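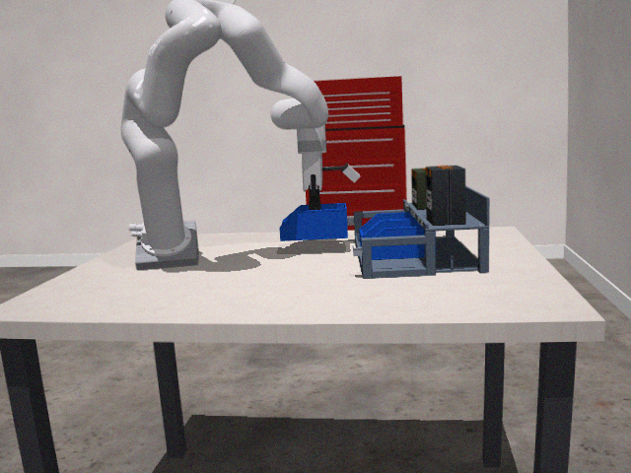

## 第2回 「成功」と記録された失敗 (run 506)

2026-03-13 配布。ロボット安全・故障解析の演習用メモ。清書してないので読みにくいところは口頭で補う。前回の宿題(FMEAの表)は最後に回収。

今日やること

- run 506 で何がおかしかったかを時系列で追う
- ログの「成功」が何を見て出ているか
- 同じことを実機でやったら何が危ないか
- 直し方と、直したあとの確かめ方

数式はほぼ無し。代わりにログを読む。手元に紙とペン。

## 前提

課題は Nomell の仕分けタスク。シミュレータ上で、白いアームが青いビンを掴んで持ち上げ、灰色のラックの下段に入れる。上段には緑と黒の箱が置いてあって、これは動かさない。触ったら減点ではなく即失敗の扱い。

場面は Billerville の作業室をまねて作ったもの。赤い工具チェストも机の配置も、向こうの部屋に合わせてある。実機側は Skivovmont の受け入れ試験で使う予定で、7月に移す。なので「シミュだから落としてもいい」は今日は禁句。

動作の並びは次のとおり。状態名はログの表記のまま。

1. APPROACH ビンの上へ
2. GRASP 指を閉じる
3. LIFT 机から浮かせる
4. TRANSFER ラックの手前へ
5. INSERT 区画に入れる
6. RELEASE 指を開く
7. RETREAT 下がる
8. DONE 成功/失敗を書く

持ち上げから搬送のあいだ、ビンは空中。このあいだに把持を失ったときどう検知するか、が今回の話の全部と言ってもいい。

## 何が起きたか

run 506、終了時の記録は SUCCESS。例外なし、衝突フラグなし、所要時間も普通。集計表だけ見ていたら気付かない。

見つかったきっかけは別件。ビンの中の部品(灰色の小さいやつ)の位置を調べていて、終了時のビンの座標がラックの中じゃないことに気づいた。座標だけだと原点の取り違えも疑えるので、手首カメラの画を開いて確認。終了直前のもの。見るのは手元とラックの右側。

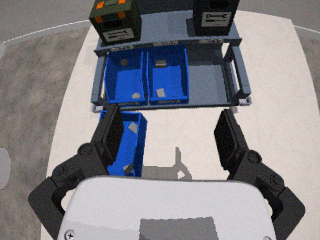

## 手首カメラから言えること、言えないこと

言えること。

- 指は開いている。間には何もない
- ラック下段の右側の区画は空
- ラックの手前、机の上に青いビンがある
- 下段の左と中央にはビンが入っている

言えないこと。

- いつ指から離れたか
- 滑ったのか、指が自分で開いたのか、そもそも浅く掴んでいたのか
- 机のビンが搬送中に落ちたものか、最初の置き場所から動いてないのか

最後のやつ、演習でよく飛ばす。静止画で「落ちている」と書いた人は書き直し。画から読めるのは「机の上にある」まで。「落ちた」はログと突き合わせてから。報告書では観察と推定の欄を分けること。ここは採点します。

あと棚板の前縁のラベルは、この解像度では読めない。区画番号をラベルから拾おうとしないこと。区画の名前はシーン定義ファイルの方を使う。

## ログの突き合わせ

記録は各ステップに、指令した指の幅、実測した指の幅、指の力、状態名。列が多いのでこの四つだけ抜いて並べる。

APPROACH から LIFT の途中まで、四つとも素直。指令幅は「閉」、実測幅はビンの縁の厚みで止まる、力は一定。

ステップ 605 で実測幅が急に小さくなる。縁の厚みより小さい。力も同時に抜ける。つまり指と指の間に何も挟んでない。状態名は TRANSFER のまま。

指令幅は変わらず「閉」。指が勝手に開いたわけではない。→ 滑り、または浅い把持からの抜け。

同じステップでビンの高さが下がり始め、机の高さで止まる。これでやっと「搬送中に落ちた」と書ける。最初の置き場所から動いてない説はここで消える(LIFT でビンの高さは一度上がっている)。

その後アームは空の手で INSERT、RELEASE、RETREAT と進んで DONE。状態機械から見ると異常は一つもない。

## なぜ止まらなかったか

検知は入っていた。入っていたのに鳴らなかった。コードの要点だけ書くと

```
holding = (finger_command == CLOSED)
if not holding and state in (LIFT, TRANSFER):
 stop("grasp lost")
```

見ているのが指令値。命令した側の気持ちを読んでいるだけで、手の中は見ていない。指令が「閉」である限り holding は真のまま。この検知が鳴るのは、誰かが搬送中に開けと命令したときだけ。

成功判定も同じ病気。

```
success = (state == DONE) and gripper_is_over(target_slot)
 and finger_command == OPEN
```

ビンの座標がどこにも出てこない。区画の上で指を開けば成功になる。

二つが同じ変数に寄りかかっているのがポイント。検知が漏れても判定で引っかかれば表には出た。判定が甘くても検知が鳴れば止まった。独立に見えて独立じゃない。教科書でいう共通原因故障。前回の FMEA で「把持喪失」の行の検出手段に「holding フラグ」「成功判定」と並べて書いた人、多かったはず。あの二つは一つと数える。

## よくある誤診

毎年出るので先に潰しておく。

**摩擦係数が低すぎる**
落ちた原因の候補としてはあり得る。ただし「止まらなかった」原因ではない。摩擦を上げると run 506 では落ちなくなるかもしれないが、検知の穴はそのまま残る。落ちにくくなった分、見つけにくくなる。

**把持位置が悪い**
これも同じ。ビンは前側が斜めになった開いた容器なので、掴む縁によって指の当たり方が違う。ここは直す価値あり。でも別の修正票で。混ぜない。

**シミュレータの不具合**
言う前に同じ乱数種で再生すること。run 506 は再生で同じステップに落ちる。再現するものを不具合と呼んで閉じない。

**カメラを見れば分かる**
分かるけれど、見るのは人間で、しかも後から。実行中の保護にはならない。

## 実機だったら

シミュでは机に当たって終わり。実機で考えること。

- ビンの中身が散る。小さい部品なので関節の隙間や床に入る。踏む
- 落下位置が机の縁に近ければ床まで行く。足元
- アームは止まっていないので、落ちたものを拾おうと手を出した人の上を INSERT の軌道が通る

三つ目が一番重い。落ちる音がしたら人は手を出す。出すなと書いた貼り紙では止まらない。落下の危険より、**落下後も動き続ける**危険のほうを上に置いてください。FMEA の影響欄、「部品の破損」で止めずに人まで書く。

それと、ソフトの把持検知は安全機能ではない。人を守るのは柵・インターロック・非常停止の側。検知を直したから柵の中に入っていい、とはならない。Skivovmont の受け入れ試験でも、検知の試験と保護停止の試験は別の紙になっている。

## 修正

最低限これだけ。

- holding は実測幅と力の両方から作る。指令値は使わない
- 実測幅が縁の厚みを下回った、または力が閾値を切った → その場で停止。続きの動作に入らない
- 一瞬の揺れで鳴らないように数ステップ続いたら確定。ただし長くしすぎると INSERT に入ってしまうので、速度と合わせて決める
- 成功判定はビンの座標が区画の中にあるかで見る。手の位置は見ない
- 停止後の復帰は手動。自動で拾い直すのは今期はやらない

閾値の決め方は Nuttall の資料にならう(共有フォルダ、把持の章)。空で閉じたときの幅を先に測っておくこと。以外とここを飛ばして、カタログの値をそのまま入れている班がある。

停止の種類について質問が出ると思うので先に。ここで言う停止は軌道を切って現在位置を保持、指は閉じたまま。電源は落とさない。指を開く復帰処理を入れると、誤検知のときに持っているビンを自分で落とすことになる。

## 直したあとの確かめ方

run 506 を流し直して止まりました、だけでは足りない。止まるべきときに止まり、止まらなくていいときに止まらない、の両方がが要る。

1. run 506 を同じ乱数種で再生。TRANSFER 中に停止するか
2. 搬送中にビンをわざと消す。停止するか
3. ビン無しで GRASP まで。LIFT に入らずに失敗で終わるか
4. 力センサの値を固定して落とす。幅だけで拾えるか。逆も
5. 普通に成功する run をまとめて流す。誤停止がないか
6. ビンを区画の手前に置いて DONE まで強制で進める。FAILURE と書かれるか

4 は故障注入。片方のセンサが死んだときにもう片方で拾えるか、を見ている。共通原因の話とつながるので必ずやる。

結果は合否だけでなく、停止したステップと、そのときの実測幅を残す。後で閾値を触る人が助かる。

## 過去の記録の扱い

同じ判定で SUCCESS になった run は全部怪しい。終了時のビン座標が残っているので、新しい判定を後から掛け直せる。元の記録は上書きしないこと。列を一つ足して、旧判定と新判定を並べる。

旧 SUCCESS・新 FAILURE になったものを抜き出して、各班で分担。原因がみんな把持の抜けとは限らない。区画の入口に引っかかって斜めに残っている、なんてのも混ざるはず。分類名は勝手に増やさず、まず「その他」に入れて備考に書く。

学習用に成功例だけ抜いたデータセットを作った班は、作り直し。空の手で棚に突っ込む動作を手本として覚えさせることになる。

## 宿題

- 自分の班の FMEA から「把持喪失」の行を書き直し。検出手段が何の値に依存しているかの列を足す
- run 506 の報告書、一枚。観察/推定/原因/対策の欄を分ける。図は手首カメラの画を使ってよい
- 上の確認手順の 2 と 4 を実施。ログも提出
- 余裕があれば: 確定までのステップ数を変えて、停止位置がどれだけ動くかグラフに

提出は共有フォルダの班の場所。ファイル名に run 番号を入れて。次回は非常停止の配線と、停止カテゴリの話。マニュアルの該当ページを読んでくること。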